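Rostano 双臂工作站 用户手册
第 5 章 台面布置与作业规范

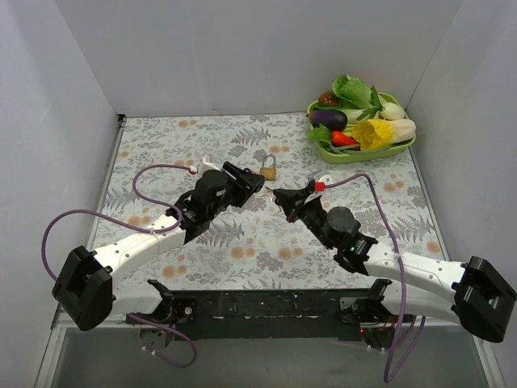 5.1 适用范围

本章规定 Rostano 双臂工作站在日常作业中的台面布置、线缆整理、开机检查、作业过程和收尾要求，适用于在围板内由两条机械臂共同处理小件物品的各类任务，包括开锁、插拔、分拣和摆放。操作人员在独立上机之前应读完本章，并按 5.4 的步骤在有经验人员陪同下完成一次完整的布置。台面上的物品分为目标物和陪衬物两类：目标物放在两臂都能够到的中间区域，陪衬物放在远端角落，不得进入两臂之间的通道。以挂锁任务为例，挂锁平放在台面中部附近，锁梁朝向后壁，钥匙放在锁的近侧、左右夹爪末端之间的窄缝里；装满蔬菜的绿色塑料篮属于陪衬物，靠右后角放置。其他任务的物品不同，但分区方法一致。

本章不涉及机械臂的安装、底座紧固和首次标定，相关内容见第 2 章。围板和护栏的拆装由维护人员进行，操作人员不得自行处理。

5.2 术语

近侧：靠近机械臂底座的一侧。
远侧：靠近后壁的一侧。
左臂、右臂：站在近侧面向后壁时，位于左手边和右手边的机械臂。本手册所有左右均按此方向理解，与软件界面的显示方向无关。
目标物：任务中需要夹取、移动、打开或以其他方式操作的物品及其附件。
陪衬物：留在台面上、本次任务不操作的物品。
共用区：左右夹爪都能到达的台面区域，在 Ita 控制软件的台面视图中以浅色显示。
待机位：机械臂停放并等待指令时的姿态，由标定文件给出，操作人员不得修改。
任务单：写明任务编号、物品清单、布置要求和允许速度的文件，随任务下发。

注：旧版手册将近侧称为“前侧”。两种说法同时出现时，以“近侧”为准。

5.3 人员与一般要求

上机人员应完成本站的操作培训，并在 Akande 登记系统中有有效的上机资格。资格过期者可以参与物品准备，不得启动机械臂。

同一时间只允许一人下达运动指令。需要换人操作时，先将两臂退回待机位，在 Ita 中退出当前账号，再由接手人员登录。不得共用账号。

进入作业位置前应取下手链、挂绳和胸卡，扎起长发，收紧袖口。佩戴手套与否按任务单执行；任务单没有写明时，不戴宽松的棉线手套。

饮料、零食和未加盖的液体不得带到工作站旁。任务中使用的食品类物品仅供作业，不得食用，收尾时按 5.8 处理。

警告：机械臂通电期间，手和头部不得伸入围板以内。需要调整物品时，无论动作多小，都应先按 5.6 的方法停机。

警告：不得用绳子、胶带或其他物件固定使能开关或急停按钮。

5.4 布置台面

以下步骤在两臂处于待机位且驱动电源断开时进行。

1. 核对任务单。确认任务编号、台布类型和物品清单。清单上没有的物品不要摆放。

2. 检查台面。清除前一次作业留下的碎屑、标签、胶痕和散落的小零件。用干布擦拭，有油污时使用任务单允许的清洁剂，擦完后等台面干透。

3. 铺台布。台布应平整覆盖台面，不得有鼓包和折叠。边缘不得垂到机械臂底座一侧的横梁上，也不得压住线缆。带图案的台布按任务单指定的花色使用，一组任务中途不更换。

4. 确认共用区。打开 Ita 的台面视图，对照台布位置找到共用区边界。不要在台布上用笔画线或贴彩色标记，任务单另有要求的除外。

5. 放置陪衬物。先放体积大的，再放体积小的。容器类陪衬物应四角着台，放稳后轻推一次，不应晃动。容器内的物品可以高出边沿，但不得处于一碰即落的状态。长叶、茎秆等柔软部分不得伸入共用区。

6. 测量间距。陪衬物与共用区边界的距离不小于 210 毫米。台面尺寸无法满足时，减少陪衬物，不得缩小间距。

7. 放置目标物。按任务单给出的朝向摆放。朝向以物品上容易辨认的部分为准，例如挂锁的锁梁、瓶子的瓶口、插头的插脚。

8. 放置附件。钥匙、螺丝、垫片等薄小件放在任务单规定的位置，并从操作位置目视确认能够看清。

9. 复核。由布置人对照任务单逐项检查一遍，然后在 Akande 中勾选“布置完成”。

注：薄的金属件放在花色台布上时容易与图案混在一起。看不清时，可将附件移到图案较少的地方，移动后仍须在任务单允许的范围内，并在备注栏写明。

注：目标物的摆放误差不大于 2 毫米的要求仅适用于任务单标明“定点”的任务。未标明的任务按区域摆放即可，每次布置应有自然的位置变化。

小心：玻璃、刀具、针类和带压容器不得作为陪衬物使用。

小心：磁性物品不得放在夹爪停放位置附近。

5.5 线缆与机械臂外观检查

每班首次上机前以及更换夹爪后，均应完成以下检查。检查时不得触碰关节制动释放按钮。

1. 从接头开始，沿线缆走向看到底座为止。接头应插到底，锁扣到位，没有歪斜。

2. 查看线缆外皮。发现割口、压扁、发白或局部变硬时停止使用，并通知维护人员。

3. 查看扎带。扎带应能固定线缆，但不得把外皮勒出凹痕。断裂或滑脱的扎带由维护人员更换，操作人员不得用胶带代替。

4. 查看余量。线缆应留有弧度，使前臂和腕部转到极限时不被拉直。余量也不应过长，线缆不得拖过台面，不得挂在围板、边轨或横梁的边角上。

5. 查看夹爪。指端不应有裂纹、松动和异物。使用 Averus 夹爪时，还应检查指端护套是否贴合，护套边缘翘起的不得继续使用。

6. 查看腕部外露的支架和紧固件。只看不拧。发现螺钉凸出或缺失，按故障处理。

7. 查看横梁和底座周围。旧的擦痕和掉漆可以继续使用，但应与 Akande 中的外观记录一致。新出现的痕迹应补记，并说明发现时间。

8. 查看工作站前方地面。地面上不得有工具、包装袋和多余的线缆。

注：两臂的线缆弧度不要求完全对称，以满足第 4 步的余量要求为准。

小心：不要为了让画面整洁而把线缆绕在前臂上。多绕一圈会改变腕部转动时的受力方向。

5.6 启动与停机

启动步骤：

1. 确认围板内没有人员身体的任何部分，也没有清单之外的工具。

2. 确认急停按钮已复位，并且操作人员伸手可及。

3. 接通控制电源，等待 Ita 显示“就绪”。

4. 登录个人账号，选择任务编号。编号应与任务单一致。

5. 口头告知旁边人员“准备上电”，得到回应后接通驱动电源。

6. 观察 5 秒。两臂应保持静止，没有异响和下坠。指示灯状态与 Ita 的状态栏应一致，不一致时以更严重的一项为准。

7. 以低速将左臂移到起始位，停稳后再移动右臂。首次运行新任务时不得两臂同时进入共用区。

8. 开合夹爪各一次，确认行程完整，然后开始作业。

停机步骤：

1. 松开使能开关，等待两臂停稳。

2. 夹爪内有物品时，先将物品放回台面，再继续停机。物品放不下来的，用手册附带的托板从下方接住，由第二人断开驱动电源。

3. 将两臂退回待机位，先右后左。

4. 断开驱动电源，在 Ita 中确认状态为“已断电”。

5. 在操作位置挂上停机牌后，方可伸手调整物品。

警告：急停仅用于紧急情况，不得代替正常停机。按下急停后，应查明原因并在 Akande 中登记，再复位。

警告：断电后关节可能缓慢下沉。伸手前应确认两臂已经停在待机位，手臂不得从前臂连杆下方穿过。

5.7 作业过程中的做法

速度。任务单给出的速度为上限。接近目标物时应降到低速，夹持后再按需要提高。两只夹爪相距很近时，始终使用低速。

分工。双臂任务应在开始前确定哪一侧负责稳定，哪一侧负责操作，并在整组任务中保持一致。开锁任务通常由左臂稳住锁体，右臂处理钥匙；任务单另有规定的，按任务单执行。中途确需交换时，先将两臂退出共用区。

夹持。夹爪应从物品较厚、较硬的部位接触。夹取薄件时，指端不得用力刮擦台布。连续两次没有夹住的，退回起始位，重新观察后再试，不要在原位反复开合。

受力。转动、插入和拔出时，动作应分段进行。Ita 显示受力偏高时立即停止前进，沿原方向退回。不得用夹爪敲击物品，也不得借用一条机械臂去推另一条。

避让。一侧夹爪操作时，另一侧如不需要配合，应停在共用区以外。停放时指端略高于台面，不与台布接触。

陪衬物。作业中碰动陪衬物的，本次结果按任务单规定处理。任务单没有规定的，记录后继续，本次结束时再复位。物品掉落到地面的，停机后捡回，不得用夹爪伸出台面边缘去够。

观察。操作人员应以直接观察为主，屏幕为辅。视线被肘部或腕部遮挡时，暂停运动，换到能看清的位置再继续。换位时松开使能开关。

交谈。运动期间旁边人员只说与作业有关的话。任何人喊“停”，操作人员都应立即松开使能开关，之后再询问原因。

异常情况按下列方法处理。

台布被夹起或拖动：停止，张开夹爪，退回起始位，停机后重新铺平。物品位置已经改变的，从 5.4 第 5 步重新布置。

钥匙或其他小件弹出：停机后寻找，找到之前不得重新上电。重点查看底座周围、横梁下方和边轨缝隙。

两只夹爪轻微接触：停止，目视检查指端。无损伤时可以继续，并在备注栏注明；有损伤时按故障处理。

出现代码 141：表示 Ita 与其中一条机械臂的通信中断。不得反复点击“重试”。先断开驱动电源，按 5.5 检查两臂接头，再重新启动。重新启动后仍出现的，停用该站并通知维护人员。

线缆被挂住：立即停止，不要反向甩动机械臂。断电后用手将线缆取下，检查外皮，再以低速空走一次。

闻到焦味或看到冒烟：按下急停，切断总电源，离开工作站并按现场应急要求报告。

5.8 收尾

1. 按 5.6 停机，并挂上停机牌。

2. 收回目标物及附件，按清单清点。锁与钥匙应配对存放，放进同一个袋子，袋上标注任务编号。

3. 收回陪衬物。真实的蔬菜水果每班检查一次，出现变软、渗液或异味的立即更换，不得留在围板内过夜。仿真品用微湿的布擦拭，晾干后入箱。

4. 揭下台布，向中间折叠，使碎屑留在布内，拿到工作站以外抖净。有污渍的台布单独放置，不与干净台布叠放。

5. 清洁夹爪指端。使用无绒布，不得直接喷洒清洁剂。

6. 查看地面和底座周围，收走掉落物品。

7. 在 Akande 中填写收尾记录，包括异常情况、更换过的物品和需要交给下一班的事项。没有异常时填写“无”，不得留空。

8. 关闭控制电源，取下个人物品。

注：当天还要继续同一任务的，可以保留台布和陪衬物，但目标物及附件仍应收回清点。

5.9 记录要求

记录应由实际操作的人填写，在离开工作站前完成。补记的内容应注明“补记”，不得修改他人已经提交的记录。

异常描述写事实，不写推测。应写明哪一侧机械臂、在做什么动作、出现了什么现象、采取了什么处理。例如：“右臂向左移动时线缆挂在右侧边轨上，已停机取下，外皮完好，空走正常。”不要只写“线缆问题，已解决”。

更换台布、夹爪护套或容器类陪衬物，均应登记更换前后的编号。编号磨损看不清的，先换标签，再投入使用。

任务单的临时改动须有发单人的书面确认，口头同意无效。确认内容附在当次记录之后。

5.10 检查周期

每次作业：台面布置、夹爪指端、急停按钮位置。
每班：线缆、接头、扎带、指示灯、地面、食品类物品。
每周：横梁和边轨的外观，围板接缝处有无松动，台布磨损情况。
每月：由维护人员进行急停功能试验，并核对待机位。

检查周期可以缩短，不得延长。工作站停用后重新启用的，按每月项目完成一次检查再上机。

小心：围板接缝处发现松动或翘边时，操作人员不得自行粘贴或钻孔，应停用工作站，并按第 7 章报修。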